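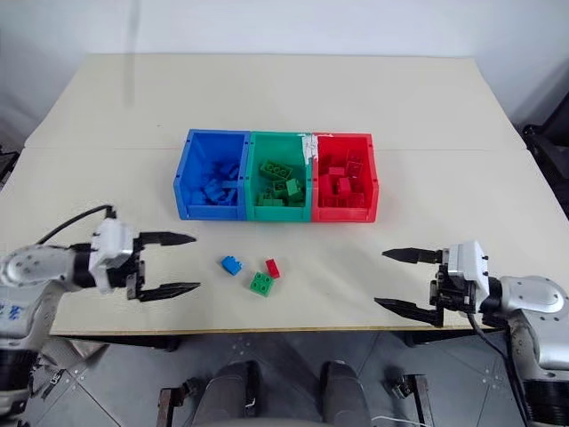
Blue, green and red bricks in their bins.

Drokach after-school and family room, progress report to the Cisternas fund
March 30, 2023
Second report of the grant period

Quick one this time as the heating people are in and I've only got the office till lunch.

Where we are
Open every school day since the last report except for 3 (burst pipe, then the snow). Registered children now 71, up a fair bit, mostly from the new flats behind the Vamport depot. Waiting list for the under-sevens. Over-tens still thin on the ground, they come for the toast and go again.

Homework hour
Going well. Reading is the part parents mention most. We moved it to straight after snack, before anyone gets settled into a game, and there's a lot less arguing. Maths help is patchy, depends on who is on shift. Would like one person who is happy with fractions, every week, same face. Advert has gone up in the library and at the surgery, two replies so far, one looks promising.

Family sessions
139 adult visits in the period, which is visits and not people, the same mums and dads come back. Dads up on last time. The cooking one filled straight away. Budgeting one did not, five booked and two came. I think the title put people off, it sounded like a telling off. Trying it again as "cheaper teas" with the slow cooker on and we will see.

The language café has more or less started itself. Tea urn, two tables pushed together, people stay on after pick-up. No cost to the grant apart from milk and biscuits. Not in the original plan, so please tell me if you need it written up seperately.

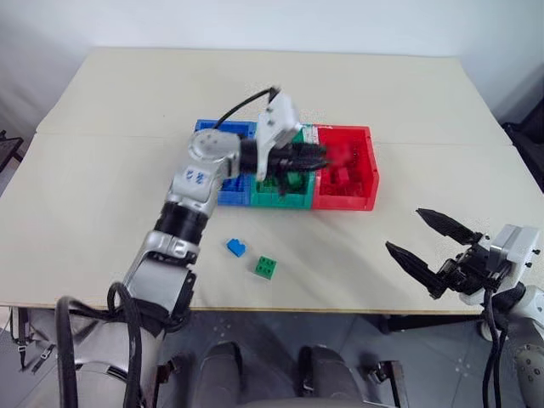 Money next. Spend is a bit under profile. Staffing as planned. Food is over, bread and fruit both gone up and we are feeding more children than the bid said. Equipment under, as we held off on the shelving untill the damp was sorted. I'd like to move part of the equipment line across to food for the rest of the year. Amounts on the attached sheet. Need a yes or no from you before the next claim please, can't leave it later than that.

Evix booking system
Now using it for all sign-ins. First fortnight was rough, half the families had two records each, grandparents not on there at all. Cleaned up now. Registers come out properly and the attendance numbers above are from it. Older figures in the first report were off the paper sheets so the two don't line up exactly, sorry, I know that makes your table awkward. Can redo the first lot from paper if you really want but it's a long job.

Building
Damp in the back corridor treated, needs to dry out before painting. Side gate lock replaced. Ramp still not done. Council surveyor came, agreed it was too steep, then silence. Chased twice by email and once on the phone. Anyone at your end who has a contact in that department, I would be very glad of it. One family is using the fire door to get a pushchair in and that can't go on.

Safeguarding
All staff training up to date. Policy reviewed, small changes to the collection rules (password for anyone not on the list). One concern logged and passed on in the usual way, closed.

What hasn't worked
The holiday club survey. Sent out on paper, hardly any back, and those that came back were from people who'd already told me. Will ask at the door instead.
Also the minibus share with the church, fell through over insurance. Walking trips only for now.

Next period
Summer programme out to families by the end of term, club itself starts in July. Fractions person in post. Shelving up. Second go at the budgeting. Ramp, ramp, ramp.

Still owed to you: the signed equipment list and the updated insurance certificate. Certificate is in the post to us. List will come with the next claim.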